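Tuesday, March 26, 2019

Second day on the Ornlow towers. The work order lists 62 machines, all of one model, all to be brought up to the same memory before they go back out in June. Started on the batch with asset labels ending 49 because the pallet was nearest the door.

Laid the first case on its side, panel off, and took readings before touching anything. Supply rail within tolerance. Board battery slightly low, noted for replacement. The cooler was already off for the paste job, so the processor lid was bare, and I kept the tray of screws well away from the socket.

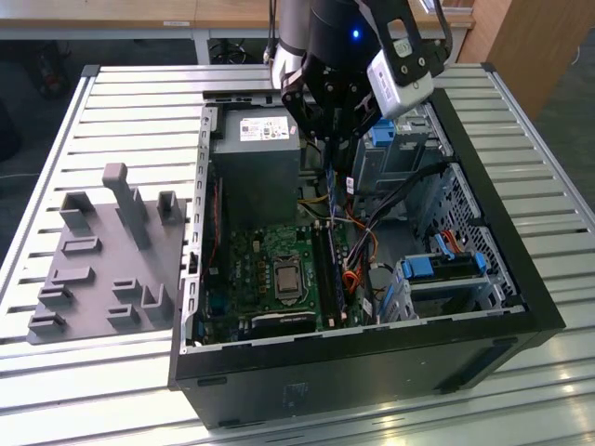
Does it matter which slot the module goes in? With one module, follow the numbering printed on the board or in the manual and fill the first slot; with two, use a matched pair.

I had to look this up again for the Ornlow boards, as the manual and the service sheet number the slots from opposite ends. The manual is correct. I have written so in pencil on the service sheet.

Sakda Nuchit rang at eleven about the Carretero order. The modules they sent are the right speed but the packing slip gives the wrong capacity. Tested one in the Zevau reader: capacity as ordered, slip in error. Asked for a corrected slip. Parts are booked in by the slip, so the stock sheet will stay 5 short until it arrives. 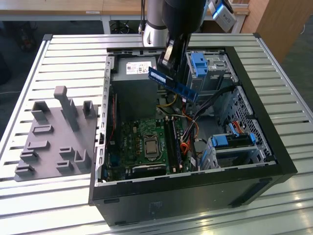

Cable routing took longer than the memory. The factory ties are placed for assembly and get in the way of service, and I have cut and replaced them on each case so far. The power wires curve down to the board right beside the memory slots, close enough to foul a latch, so they get eased aside before a module goes in. The drive stays in its cage, held by the two blue latches, and I see no gain in removing it. Memory test on the first machine ran 78 minutes with no errors. The second is running now.

Paste: the Flarkeo tube is nearly finished. Ordered two more. Old paste comes off with alcohol and a lint-free cloth, two passes, then a dry wipe.

To do tomorrow: board batteries, corrected slip, retest the machine with the slow fan.

Contact | © 2019 Bench Diary | Back to top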